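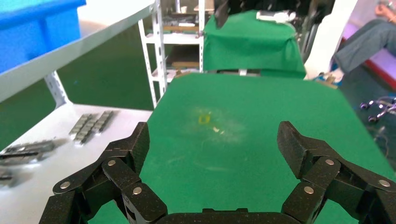 The wrist view at the Nallex bench, with a small yellow piece on the green cloth between the open fingers.

Small parts are awkward for a wrist camera in the last stretch of an approach. The fingers take up the lower half of the view, the part covers very few pixels, and a mark on the cloth can look much like something worth picking up. Ifigeneia Ververidis and her colleagues at Nallex have spent the past year on that last stretch. Their method, Tzanetos, was released with its training code on 2023-07-04.

Tzanetos is a scoring step that sits between a grasp policy and the arm controller. The policy proposes a grasp point from the wrist view, as before. Tzanetos then compares a few views taken during the approach and gives the proposal a score between zero and one. Under a set threshold the arm stops, backs off along the same line and looks again from a different angle.

"The policy was never very bad at finding things," Ververidis said. "It was bad at knowing when it had found nothing. It would close on a stain with the same confidence as on a part. If you only report success on trials where there is a part to pick, you never see that."

The test protocol was changed in April to include such cases. The group recorded 2000 approaches, using a two-finger gripper the lab calls Inik, over a cloth that was deliberately left with its creases and marks. A further 200 were kept back for testing and were not looked at until the threshold had been fixed. In a share of both sets there was no part at the grasp point at all.

Ververidis is careful about what the scores mean. They rank proposals well, she said, but they should not be read as probabilities. "A score of 0.8 does not mean eight in ten. We tried to calibrate it and the calibration moved whenever we changed the lighting. So we took that claim out of the paper and kept the ranking."

The method relies on parallax. As the wrist descends, an object with any height shifts against the cloth, and a flat mark does not. For parts only a millimetre or so high the shift is slight, and most of the engineering went into measuring it against a moving background. The fingers helped. Their joints appear in every view, so the pivots serve as fixed reference points in the camera image and a small rotation of the camera mount can be corrected without a separate calibration target.

"People mask the gripper out," she said. "It is the first thing they do, and I did it too for a long time. Then you have thrown away the only thing in the image whose position you already know." 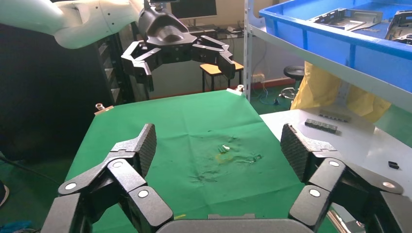

Cloth was the harder half of the problem. A fold has height, so it moves in the image much as a part would, and the first version of Tzanetos accepted folds readily. Clamping the cloth at the corners reduced this and did not remove it. The version now released adds a term for edge length: a fold tends to run on past the region being scored, while a small part closes within it.

"That term is a patch," Ververidis said. "It works on our cloth. Give it a short fold, or a piece of wire that crosses the whole region, and it will get both of them wrong. We list those in the appendix — the wire case is easy to reproduce."

Debris is a third category, and one the paper treats only briefly. Fragments have height and closed edges, so the method scores them as parts. Whether it should do so depends on the task. For clearing a surface the answer is correct; for assembly it is an error. The group left the decision to a later stage, which can weigh size against a parts list.

There is also a cost in time. A rejected proposal adds two more views and a short retreat, and with a strict threshold the arm spends much of its cycle looking. The released settings are fairly loose for that reason. Ververidis suggests that anyone with slower hardware should start looser still and tighten from there.

The next step is a port to Dreketti, the lab's two-arm planner, in which one arm could supply a view while the other approaches. A second viewpoint ought to settle most of the fold cases directly. It also brings the problem of keeping two cameras registered to each other while both arms move.

"With one wrist you can be sloppy, as the error travels with you," she said. "With two you have to know where both of them are. We have a version that runs. I would not put numbers to it yet."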